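Teaching by hand or by pendant for bin picking?
Forum > Small workshops > Arms and grippers

zuzanna_d
Hello all, and sorry in advance for the length, I do go on a bit. We've been teaching our KUKA to pick bars out of a metal bin, and I've reached the point where I'd love to hear how other people do it. So far I've been jogging it in with the pendant, one pick at a time, saving the good ones as demonstrations. I have 291 of them and my thumbs are not happy! My colleague Pichit thinks we should be guiding the wrist by hand instead and that I'm being stubborn (he may have a point).

The lone bars out by the wall are lovely. It's when they lie across one another that I dither, back off, come in again, and of course all that dithering gets saved too.
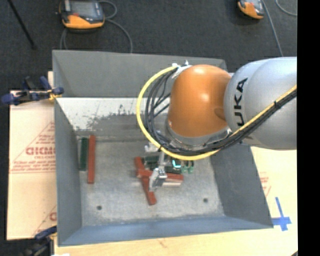 Mahtab G.
I'm with Pichit on this one, I'm afraid. When you lead the arm by hand you feel the moment a finger touches something, and you ease off without thinking. On a pendant you only find out when the bar moves. We switched over in August at Jundstead, and a pick that used to take me 15 minutes of fiddling came down to 5, tea included.

Bořivoj
Hmm, I'd disagree, and warmly, because I was a hand-guiding man for years. Your own arm gets into everything. You stand where you block the view, you lean on the wrist, and then the robot learns your lean. Remote is slower but it's clean. What I would do, Zuzanna, is throw away every run where you dithered. I kept all 2000 of mine on the Cumach job and spent a miserable winter sorting them.

zuzanna_d
Oh dear, all of them? Some of the dithery ones do end in a good grip, and I'm rather fond of those.

Mahtab G.
Keep the ones where you backed off for a reason! If it never sees anybody recover, it won't know how to. I'd only bin the ones where you were lost.

Bořivoj
Fair enough, I'll give you that. Mark them separately though, so you can leave them out later if it starts hovering.

zuzanna_d
Right, I'll mark them tonight, and Pichit can have the wrist tomorrow for the crossed ones. I'll come back and say which of us was insufferable about it.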